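Robots & Automation > Learning from demonstration > Data collection

How do you decide what goes in the demo set? (two arms, tabletop)

Posted by Kiri Pirihi, 16 July 2019
14 replies | 5 shares

Hi all! I'm new here and mostly self-taught, so go easy on me. I've got a two-arm setup and I'm recording examples by hand so a policy can learn from them. I have 276 episodes saved and I'm starting to wonder if I've been doing it all wrong. Every task I pick, I record until I'm bored and then move on to the next one. Some are with a ball, some are with dishes and a yellow tray, and everything goes into one big folder that I've called Wandow for no good reason.
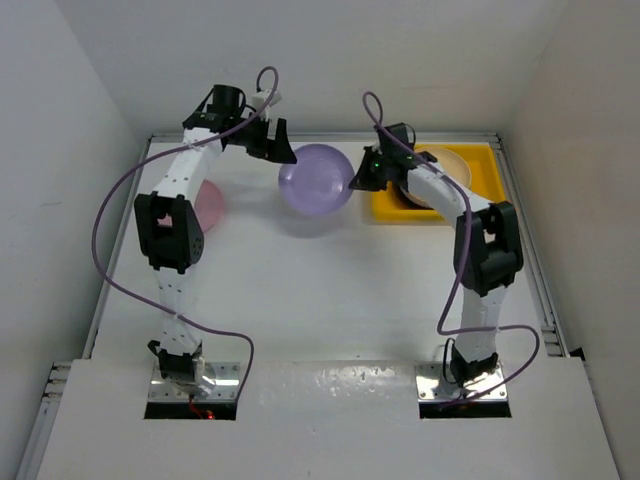
Both grippers on the lavender ball.

What I can't work out is how much to change between episodes. If I put everything back in the same spot each time, my recordings look lovely and clean, but then I worry the thing will only ever learn that one spot. If I shuffle everything, my own driving gets worse and I end up with lots of hesitating and second tries. Do I keep the ugly ones? And is it OK to mix the ball stuff and the dish stuff, or should those be separate sets? I don't have anyone at home to ask about this, my sister just says "nice robots" and leaves.

Helpful? 31

Paraskevi Kourkoulas

Welcome Kiri! I went through exactly this last September, so let me save you some grief.

Shuffle. Definitely shuffle, but do it with a plan, or you'll drift back to your favorite spots without noticing (I sure did – my first 90 episodes all had the target in the same corner of the table and I would have sworn to you they were random). What I do now is write out the start layouts before I sit down. I have a little script that spits out positions, I print the sheet, and I set the table from the sheet. It's slow and a bit dull. Put a podcast on.

For dishes I'd change one kind of thing at a time within a session. So one session I move the plates around and leave the tray alone, next session the tray gets moved too.
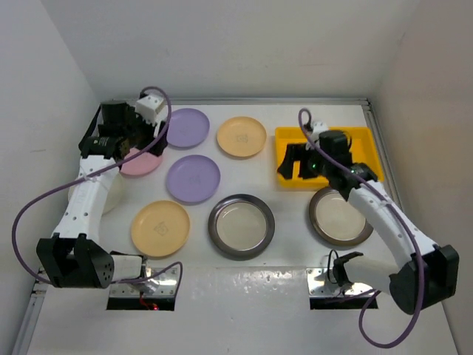
Then I do a session where I swap which arm goes first, and that one is the most useful of the lot if you want the arms to share work. If your left arm always starts, the policy picks that up like a superstition and it's a real pain to get rid of later.

On the ugly ones: keep the recoveries, toss the dithering. If you missed a grasp, backed off and got it on the second go, that's gold, the model needs to see how to get out of trouble. If you sat there for six seconds deciding which plate to go for, cut it or bin it. Long pauses taught my arms to freeze over the table, and it took me ages to figure out why.

Oh, and label the episodes while you're recording! Task name, success or not, anything odd. I had 389 files with only a timestamp and spent a whole weekend watching them back. Never again.

Helpful? 58

Réjean Chisholm

just record more. I had 938 before mine did anything worth showing people

Helpful? 4

Iason Gkikas

Mostly agree with Paraskevi, but I'd go the other way on one thing. Before you shuffle everything, get a small set with the layout fixed and train on only that. If the policy can't manage the easy version, you've got a problem somewhere else (camera timing was mine, the pictures were lagging behind the joint readings) and no amount of variety is going to fix it. I wasted a month on that.

About mixing ball and dishes – I'd put them in separate folders even if you end up training on both. You can always join two folders together later. Splitting one up when half the names are "test_final_2" is miserable. If you do train them together, give the model some way to know which task it's on, even a plain text label. A ball held between two grippers is a pretty different job from picking up a plate by the rim, and I'd want to see the two-arm one working alone first.

Also take breaks. My demos from the end of a long session are visibly jerkier than the early ones, so I stop when I catch myself rushing.

Helpful? 22

Filed under: imitation learning, teleoperation, two-arm setups, datasets

Contact us | © 2019 Korkar Community Help | Back to top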